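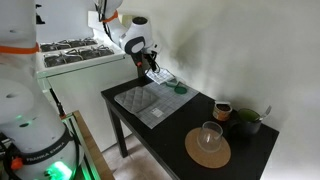
Les bras Franka Emika et la table noire de la démonstration.

Rapport de visite : journée portes ouvertes de l'atelier Ruteto
Par le groupe Druvik, le 16 août 2026

Notre projet porte sur la manipulation d'objets de cuisine. Nous avions demandé cette visite en février. La démonstration, nommée Skeltari, a duré 2 heures et se tenait dans la salle Magyar. 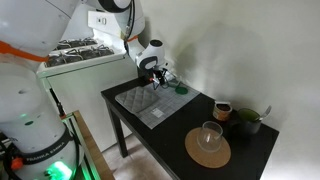

La pince au-dessus du tissu quadrillé.

Les objets sont ordinaires : une manique, une boîte de conserve ouverte, un verre vide sur un rond de liège, une tasse avec sa cuillère. Le verre nous intéressait le plus, car notre caméra détecte mal les surfaces transparentes. Selon l'animateur, la base d'essais de l'atelier compte 3 220 enregistrements.

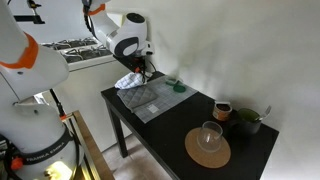 Tissu à carreaux tenu par la pince, au fond de la table.

Les tissus sont difficiles à modéliser, leur forme change selon le point de prise. Nous garderons donc 2 objets rigides pour notre prototype et laisserons le textile pour la suite.

Dernière mise à jour : ajout des légendes

Commentaires

elec_b2 : Vous avez pu poser des questions sur la force de serrage ?

Groupe Druvik : Oui, ce sera dans l'annexe.

marmotte : Merci, le passage sur le verre m'aide pour mon dossier.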